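3. Planning the equipment budget

We came to the budget question late, and we'd gently urge other small groups to come to it sooner than we did. The plan drafted at Pencombe set money aside for one arm and very little for anything else, so we spent November testing kitchen tasks in simulation before signing the order with Inico.

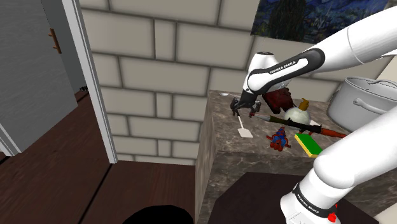 Figure 3. Simulated counter with the Franka Emika arm over mixed household items. Source: Sérgio Moreira, Gindum project renders.

The simulated counter let us ask what a purchase would really have to cover — reach, clearance near tall cookware, and a gripper that could cope with both a sponge and a long toy launcher. We ran 72 layouts, and we grew rather fond of them!

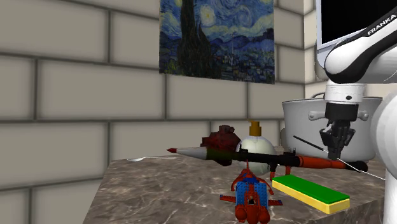

Reading time for this section: 3 minutes

Crowding mattered more to our costs than we had guessed. With a large pot standing right behind the gripper, we began to plan for spare fingers, and we moved 17 percent of the budget from the arm to parts and upkeep. The Intarasuk quote, which bundles 10 finger sets with a service visit, is the one we carried into Section 4.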